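Back from Drandside, Merkex open day, notes before I forget. Train late, missed the intro. Got in for the two-arm table demos, food bits and packaging mostly, so close enough to our packing bench to be worth the trip.

Asked the price straight off. 23 thousand for the pair with grippers, table not included. Support is extra, 141 a month per arm, and they want a year up front. Spare finger tips sold in packs of 6 — get two packs, the Quaye lot went through theirs by November.

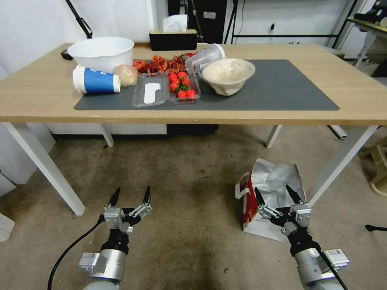 Lead time is the real problem. 111 days from order, so if we want them in for spring the money has to be agreed this side of Christmas. Leasing possible thru Prirkley but the rate wasn't on the sheet and I didn't get a straight answer. Will chase.

Still to budget: matting, training, somebody's time to set it up (they say a week, I'd put down three). Floor space ok if the old racking goes. No decison on the day, told them we'd ring.

2 comments · 5 shares
© Site Visits Blog | Contact | Back to top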